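Search the notebook Go
All entries Tags Advanced
Print this entry | E-mail this entry

Dralville Manipulation Laboratory
Shared notebook, software section
18th March

Subject: Flidelura planner, stale collision geometry near the basket rim

Purpose. To establish why the two-arm planner rejects valid approach poses when the target ball lies toward the far side of the basket, and to decide whether the fault belongs to perception or to the planner itself.

Background. The previous entry recorded repeated planning failures with the message "no collision-free goal." The failures were attributed to the inverse kinematics seed. That explanation is withdrawn. The same seeds succeed when the basket is removed from the collision model, and changing the seed has no effect while it is present.

Method. Logged joint states and camera frames were replayed through Premero at normal speed, with the planner running but motor commands disabled. The replay contained 143 planning requests. Each request was saved together with the collision mesh in use at that moment.

Findings. Of the 143 requests, 55 were rejected. In every rejected case the basket mesh had been built from an earlier depth frame than the ball position. The mesh node publishes only when its input changes by more than a set threshold, and the planner accepts the last mesh without checking its age. After the basket has been shifted on the table, the old rim remains in the model and blocks the approach.

A second fault was found while reading the code. The rim padding is applied twice, once in the mesh node and again in the planner configuration. With both in force, the free opening of the basket is narrower than it should be on all sides. The weave makes this worse: depth readings through the gaps return the table surface, and the hole-filling step then raises the basket floor by around 4 mm in the model.

Changes made. The planner now compares time stamps and requests a new mesh when the two inputs disagree. Padding has been removed from the mesh node and is set in the planner configuration only. The hole-filling step is unchanged for the present.
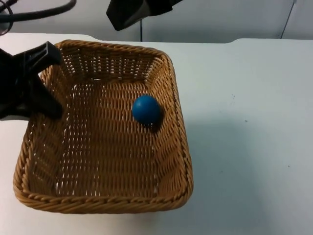
Vương

Segmentation of the blue ball against the tan weave is reliable with the present color limits, and no change is proposed there. The braided rim is less satisfactory. The edge detector follows the twists of the braid and produces a jagged outline, which the mesh node then simplifies differently from one frame to the next. A fitted rectangle with rounded corners would be steadier and cheaper to compute.

Arm assignment should also be reviewed. The cost function considers only the distance from each gripper to the ball and takes no account of which side of the rim the gripper must cross.

Open items
- Replay the same log with the new time stamp check and compare rejections.
- Write a test for double padding.
- Measure the floor offset against a flat board before altering the hole-filling step.
- Move the arm assignment cost to its own file. To be completed in April.

The branch is not to be merged until the replay comparison has been entered in this notebook.

Recent entries
Inverse kinematics seeds and planning failures
Premero replay: dropped frames at start of log
Color limits for ball segmentation
Flidelura build notes, version 2

Print this entry | E-mail this entry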